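Automation | Workplace Practice

The wipe-down rules at Handska

2020-06-11
By Seema Tomar

Handska's test kitchen in Satville used to have one rule for its cleaning arms: stay off the table if a person is within reach. The house code now runs to 10 pages, and the part on spills is the longest.

Lalit Tomar, who drafted most of it, started with the order of work. The arm must have the cloth down on a clean part of the table before it moves to the liquid. It then wipes in one direction, away from any open cup. Force is capped and the cap may not be raised during a shift.

"People wanted it to scrub," he says. "We said no. If a mark is still there after 4 passes, the arm stops and a person comes over."

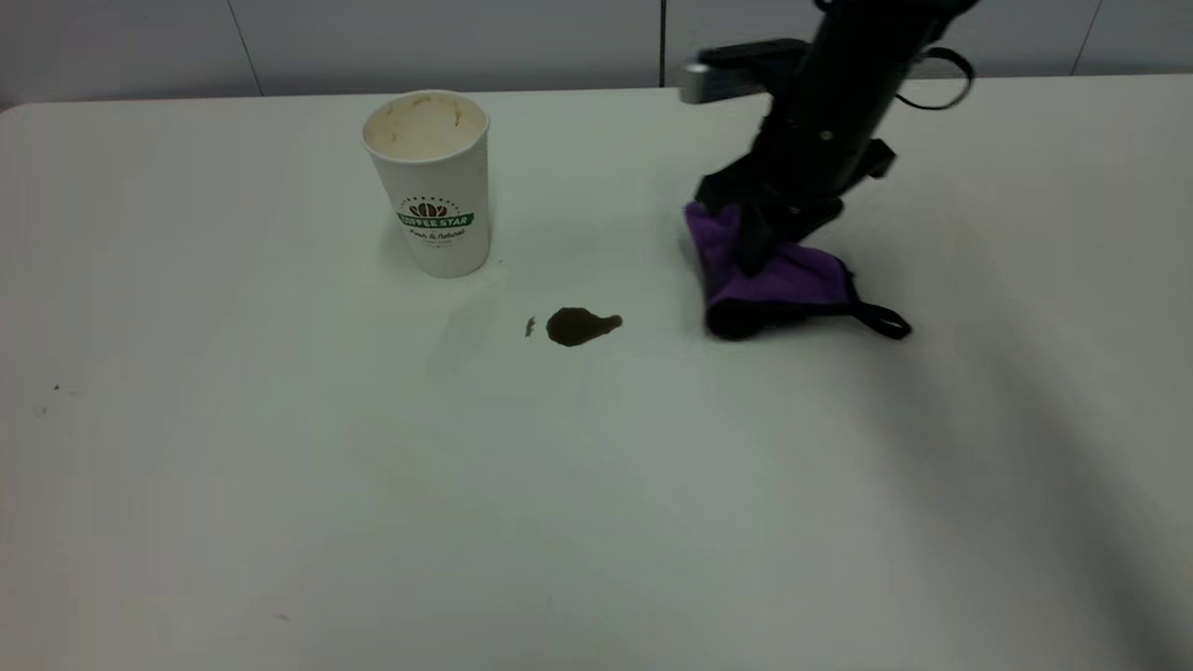
Cloths and cups

Each cloth is used for one kind of spill and then goes in the wash. Coffee and milk count as different kinds, a point that took two meetings to settle. Cloths with loose edging are meant to be withdrawn, as a trailing strip can catch on a cup.

Cups stay where they are unless the operator has logged them as rubbish. Ankit Bisht, who runs the night shift, would like that relaxed. He logged 135 stops in a month, most of them over cups left too near a spill.

The Gallholm site will adopt the same code in September. Narendra Yadav is rewriting the section on shared tables before then, and wants the minimum distance from a cup given in centimetres.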